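Packing for the Rivine run

She has worked the same sales route out of Grirkton for six years and packs one bag for it, always on a Tuesday evening. We met at her house to talk about how she does it.

"I used to take a suitcase," she said. "Then I had 185 miles of driving and three sets of motel stairs in one trip, and I was done with it."

Everything goes on the table first. Shoes are at the bottom, then shirts, then the sample folders – she sells flooring for a firm called Chisholm and carries the folders everywhere. Chargers go in last.
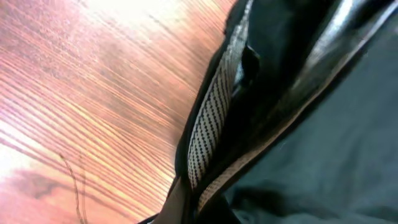
Color is something she has changed her mind about. Her first bag was tan and showed every coffee spill, so she won't buy a light one again. The black one does have a strip of pale webbing with little black dashes in it, and she likes that. "At the front desk in Rivine there's a whole row of black bags. I look for the stripe."

She paid 131 dollars for hers and expects to replace the zipper before summer.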